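La cocinita vuelve al salón

Durante años, los juguetes de imitación ocuparon el último estante de las tiendas. En Gallis, una cadena con 24 locales, han regresado al escaparate, y en agosto ya suponían el 13 % de las ventas.

Reijo Rautiainen diseña juegos para Amard desde hace dos décadas. Sostiene que los niños pequeños piden lo que ven usar a los adultos – una olla, un teléfono, unas llaves – y que se cansan antes de lo que trae pilas.

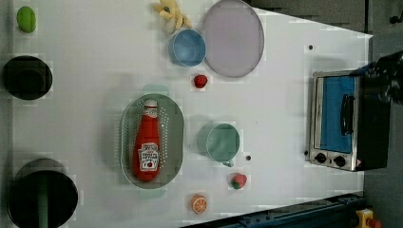

Comida y cacharros de juguete sobre una mesa blanca.

El precio sigue siendo el obstáculo. Una cocina completa puede pasar de 200 euros, y muchas familias de Iltitz recurren a la segunda mano o al préstamo de la ludoteca municipal.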